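Moved the water corner to the other wall of the back office over February, notes for anyone doing the same.

Starting point: one white cabinet, plank floor, bottles delivered by Avlow on a two-week rota. Old spot was by the Stilon shelving, which blocked the door every time a delivery came in.

Measured the gap before ordering anything. 625 mm clear between the shelving and the corner. The Umo stand I wanted needs 441 mm plus room for the cable, so it fits with space to get a hand down the side.

Weight is the part people skip. A full large bottle is nearly 50 lb. Check the load rating of whatever it goes on, and check it for a point load at the center of the top. The Vestergaard side table failed that on paper, so it never got tried.

Lifting: squat, bottle close to the body, one hand under the neck, one under the base. Wipe the neck before it goes anywhere near the cooler. Tip it in one movement. Hesitating at 45 degrees is how you get a wet floor.

Large bottle with the red and white label, white wall behind:
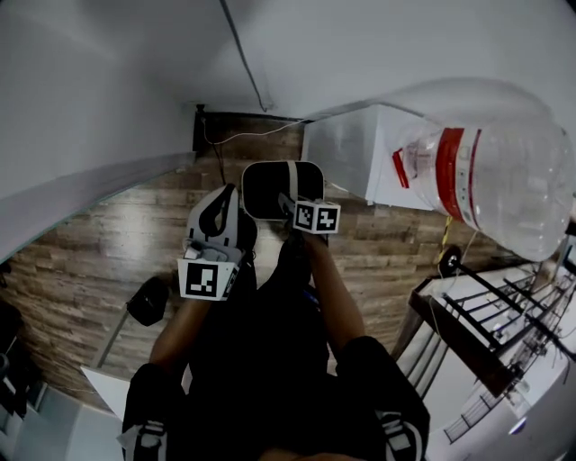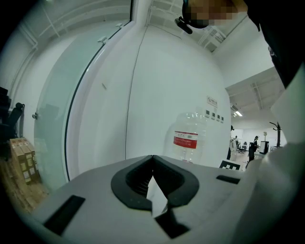 Storage rules now taped inside the supply closet door. Full bottles on the left, empties on the right, caps in the tray. Oldest delivery date goes out first.

Keep bottles out of direct sun. Clear plastic plus a south window gives you algae by summer.

Cost so far is $207, nearly all of it the stand. The drip tray was extra and doesn't sit flat. I've put a folded card under one corner and will order the deeper one with the next Avlow delivery.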